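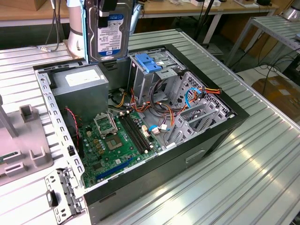
Bridach opens its small group leader guide to every church

I've been leading small groups out of Bridach for a long time now, and the question I get asked most is what to do when a group goes quiet. You know the evening I mean - the snacks are out, the Bibles are open, and no one wants to be the first to talk about anything real. So this December we're releasing Kodgate, our guide for people who lead groups in living rooms, church basements and break rooms, and any congregation can have it free!

Kodgate started as a stack of my own notes on listening. It grew when leaders began mailing in the questions that worked for them (and a few that flopped badly, which I loved reading). We received 3,711 of those questions. We kept almost 1,000 and sorted them by how long a group has been meeting, so a brand new group isn't asked to talk about grief on its first night.

There are two parts. The first walks a leader through a season of meetings, with an opening prayer, a short reading from the Psalms or the Gospels and plenty of room for silence. The second is for the harder moments: the member who talks over everyone, the couple who stop coming, the person who asks for prayer and then wishes they hadn't. I wrote that part over again more times than I'd like to admit.

Our friends at De Graaf are handling the printing, and Sirkadus is hosting the download version along with a large-type edition. The first print run is 2,048 copies. Churches can ask for up to 10 each by writing to the Bridach office, and we'll cover the postage within the United States.

I'd love to hear how your group gets on with it - please write and tell me, especially if something in there didn't work.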